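Orndale Mug Tree and Board Set
Orov Kitchen Goods
Item 1553

G'day, Melina here. I look after the kitchen side of the shop, which mostly means I get first go at the new stock and then have to write about it. The Orndale set is my favourite thing we've brought in since last November, so forgive me if I go on a bit.

What you get is a mug tree and a small cutting board, both wood, the board light in colour, sold as a pair. The tree has a round base and one upright pole with short pegs up near the top. I've had mine on the bench at home beside the kettle, and I've stopped stacking cups inside each other (which I always did, and which chipped two of my good ones). The pegs stick out from the pole, so a cup with a normal handle slides on and stays put even if you bump the bench with your hip. Big chunky handles are a tighter fit. If you collect those enormous soup mugs -- and I know some of you do -- bring one in and try it before you buy.

The board is the bit I didn't expect to love. It's a drinks board, really. Lemon for tea, lime for the G&T, a knob of ginger, maybe the end of a loaf if you're not fussy about the crumbs. You won't be carving a roast on it! I still use my big old board for dinner and keep this one by the tea things, and it gets a rinse and goes straight back.

A few questions I get asked in the shop:

Does it need oil? Yes, both pieces come with a light coat on, and I'd give the board another wipe of food-safe mineral oil every month or so. The tree can go a lot longer. Mine's had one go with the rag so far and the colour has come up lovely.

Can it go in the dishwasher? Please don't. Warm soapy water, wipe it down, stand the board on its edge to dry.

Will the tree tip? I've loaded mine on one side only, just to be a pain, and it stayed up with ordinary cups. Spread them around anyway and it'll be steadier.

Does it come in dark? Not at the moment. Ming-te in our warehouse keeps asking the maker for a walnut colour and I'll put it up on the page the minute there's news. 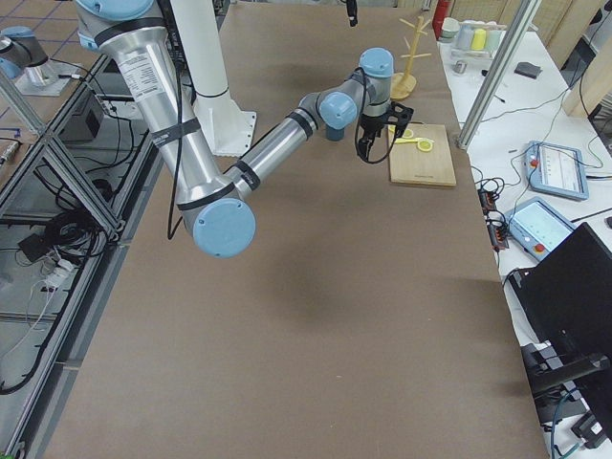

Orndale board with two slices of lemon, small blue cup alongside, mug tree at the back. Cup and lemon not included.

Price is $33 for the pair, and we don't split them, sorry. If you're after cups to go on it, the Odel range is on the next shelf over and the handles fit the pegs nicely. Reiko bought the set and four Odels for her sister's new flat and reckons it made a pretty decent housewarming present with a box of tea thrown in.

Orders in by 2 in the afternoon go out the same day. Pick-up is from the front counter, and we'll wrap it if you ask (brown paper and string, nothing flash). If yours turns up with a wobbly peg, send me a photo and I'll swap the tree over, no need to post the board back as well.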